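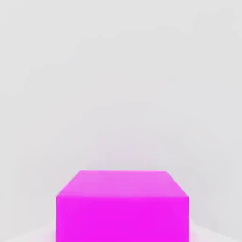
Plomley Cube Set - README

Hi! I put this set together for our robotics club's spring project, where we're teaching a simulated arm to find a block and pick it up. Everything is rendered, so the colors are cleaner than anything you'd get off a real webcam. The block is plain magenta with a paler top face, and in close views like the first one it fills more than half the width of the picture, with the bottom of it out of view. If your code needs to see the whole block before it does anything, those close views are going to hurt (mine did, and I spent most of April on it).

What's in the folder

There are 300 runs, split into train and test. The test part is 126 runs and please don't train on it, even a little bit! Each run has its images, the arm's joint positions, and a short text file with the result. Valentin Nedelcu wrote the script that checks the files match up - run it before you do anything else.

How we made it

We used Trekeston, the simulator setup Hatem Helmy got going for the club last year. The block starts in a random spot and the arm tries to get to it. A full batch takes about 2 hours on my laptop, with the fan screaming the whole way.

Things to know

Pale gray background, soft light, no clutter. I like that for a first project, but a model that does great here may fall apart on a messy desk. Compression also leaves faint banding in the gray, so if you're using edge detection, blur a bit first.

Run 100 has a broken joint file. I keep meaning to redo it - skip it for now.

Using it

Free for any school club. If you make a version with more colors, send it to me and I'll add a link. Next up is the Vainio set, with two blocks and stacking, once I get the grip settings sorted out.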